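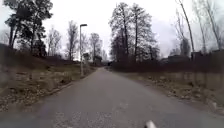 Acta de la reunión ordinaria de la asociación vecinal de Horkville

Mes: febrero. Comienzo a las 19:10 en el local de la asociación. Quórum suficiente en segunda convocatoria.

1. Acta anterior
Se aprueba con una corrección: donde decía «el ayuntamiento arreglará» debe decir «el ayuntamiento ha dicho que arreglará».

2. Propuesta de Carbone para el carril hacia Favstead
La empresa Carbone ha remitido su propuesta para señalizar como vía ciclista el camino asfaltado entre Horkville y Favstead. Se lee el resumen. El documento afirma que 1.543 personas al mes dejarían el coche. Varios asistentes preguntan de dónde sale la cifra; el anexo remite a una encuesta que no se adjunta. Una vecina recuerda que en la propuesta de hace 2 años el número era otro y tampoco venía explicado.

Se discute además el ancho. El camino es bastante estrecho y la propuesta pretende meter bicicletas en ambos sentidos y peatones, separados por una línea pintada. La mayoría duda de que la pintura resuelva nada. Se pide que conste que nadie de la empresa ha aclarado quién limpiaría el firme en otoño. 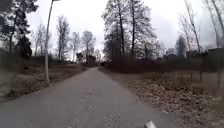

Sobre el alumbrado, Carbone ofrece el sistema Skarar, que regula la intensidad según el paso de gente y promete un ahorro del 40 %. No se indica respecto a qué consumo. Se pregunta también quién pagaría el mantenimiento una vez vencida la garantía, que es de 2 años. Sin respuesta en la documentación.

Un asistente defiende aceptar ya, con el argumento de que otra oferta puede tardar. Se le responde que lo mismo se dijo con la marquesina, y que la marquesina sigue sin techo.

Acuerdo: no apoyar la propuesta en su forma actual. Se solicitará por escrito la encuesta completa, la base de cálculo del ahorro y un presupuesto de conservación. Once votos a favor, tres en contra, una abstención.

3. Autobús de la tarde
El servicio de las 18:40 sigue pasando antes de hora, cuando pasa. La compañía contesta que sus registros no reflejan incidencias. Se acuerda que los usuarios apunten las horas durante un mes y se envíe la lista.

4. Ruegos y preguntas
Se pide que la convocatoria se cuelgue con más antelación. La secretaría toma nota, igual que la vez anterior.
Queda pendiente el presupuesto de las sillas.

Se levanta la sesión a las 20:55.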